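Charvát Mini Fridge (Black) - Six Months In

I put off buying one of these for two years. We have a perfectly good kitchen, it's just one floor down and at the far end of the building, and by the time I've walked there for milk my coffee has gone lukewarm and somebody has stopped me to ask about the printer. So in April I finally gave in and ordered the Charvát from Litosero, and since a few of you asked in the comments on my kettle review whether I'd recommend it, this is the long answer.

Short answer: yes, mostly, with one grumble about the shelf and one about the noise.

It came in a box that two people can carry up a flight of stairs if one of them is Radoslava Kollár and the other one isn't me. (I held doors.) Unpacking was easy. There was tape on everything, inside and out, and I was still finding little strips of it a week later. The booklet says to let it stand before you plug it in, so we left it overnight, and by the next lunchtime it was cold enough for yogurt.

Let me get the noise out of the way. It hums. During the day, with phones going and people talking, I forget it's there. Early in the morning when I'm the only one up on our level I hear it click on, run for a bit, and shudder when it stops. The shudder got a lot better once I put a mat underneath, so if yours is going on a hard floor, do that first and save yourself the irritation. I would not put it in a bedroom. My old Brorivton was quieter, but the Brorivton also froze lettuce, so I'm not exactly missing it.

The top is glossy black and I have mixed feelings. It looks smart! It also shows every fingerprint and every ring from every mug, and the ceiling lights bounce right off it. I wipe it down most evenings with a damp cloth. There's a yellow sticker near the front corner and I've left it alone, mainly because I've peeled stickers off glossy plastic before and spent an afternoon on the goo.

Temperature is controlled by a little dial. I started it in the middle, which was too warm for milk, then turned it all the way up, which put ice crystals in my orange juice. A touch past the middle is right for us. Libor Ševčík keeps his insulin-cold sparkling water at the back (his words, he doesn't take insulin, he just likes it painfully cold) and I keep butter and cheese toward the front where it's gentler.

What fits? More than I thought, less than the listing suggests. On a normal day we have milk, a few drinks, two lunches and something sweet that was supposed to be shared. Tall bottles are the trouble. With the shelf where I have it they won't stand up, and I end up laying them down and hoping the caps are tight.

Running costs I can only guess at. I had it on a plug-in meter for 25 days because I'm that kind of person, and then I lost the piece of paper. Nothing scary, is all I remember.

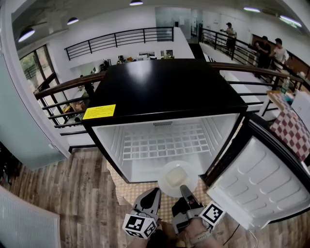

INSIDE AND SHELVES

White all the way through, which I like, because you can see a spill before it turns into a smell. The wire shelf is a grid, and that's my grumble. Anything small and narrow tips on it, so a little jar of mustard always ends up leaning on its neighbor. A plate is the way to go. Butter, cheese, half a sandwich, put it on a plate and it slides in over the wires without catching. I've seen people cut a thin cutting board down to fit and I may try that.

The door swings open really wide, so you can get a plate in straight on without the elbow dance. Do leave yourself room on that side, though. We had to shift the table over to make space, and I keep the power cord well back now after catching it with my foot once.

Cleaning is easy. The inside of the door has rounded recesses, no sharp little corners for crumbs to hide in, and the shelf gets a wash in the sink. I do the whole thing with baking soda and warm water when it starts smelling like Libor's leftovers.

SCORES

Looks: 9 out of 10 (a point off for fingerprints)
Noise: 6
Space: 7
Cleaning: 9

Would I buy it again? Yes, for an office or a hobby room. If you need to stand up tall bottles, look at the bigger Ploldale first - my sister has one and it swallows them, but it takes up a lot more floor. I'll update this if anything breaks. The light bulb question from last time: no, I still haven't found a replacement.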